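Home Automation Board > Household and Workshop > Can a machine put away the laundry yet?

lenholm_workshop
September 25, 2018
I read again that the folding robot is "almost here". We have a small guest house, and I lose my evenings with towels and sweaters. My question is simple: does somebody have a machine which does this chore, start to finish, without a person standing next to it? I can pay up to 3000 dollars, not more.

R. Sandhu
Short answer, no. I work with grippers in a packing shop (small boxes, bottles) and there I trust them. Cloth is a different thing. A box has the same shape after you lift it. A sweater changes its shape the moment you close the fingers. 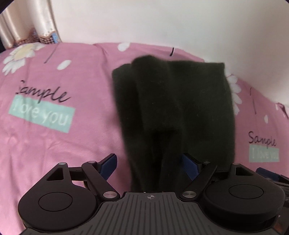 When it is already folded, you have the next difficulty. You pinch it at one place and the rest hangs down and swings, so before you reach the drawer the fold can open. A person puts the other hand under it and does not think about it.

budden44
I disagree a little. We had a Trajkovski arm at work for towels, all the same size, and it made 120 in a shift with few mistakes. So "no" is too strong.

R. Sandhu
Same size, same cloth, flat on a table – yes, I believe you. But lenholm_workshop asks about guests' beds and mixed laundry. Did your arm also take the towels out of the dryer?

budden44
No, a colleague did this. Fair point. I still think the picking is solved and only the sorting is not.

pruvum_fan
Picking is not solved for dark knitwear. Our camera loses the edge of a black sweater every time, on any bedspread. With white shirts it is fine. We changed the lamps 3 times and it helped only a bit.

lenholm_workshop
Thank you all. So for 3000 I get what?

budden44
A good dryer and a wide table. The arm alone was around 4000, used, without the fingers.

R. Sandhu
I would wait. And if you find a seller who promises more, ask him to show it with your own sweaters.
Raymonde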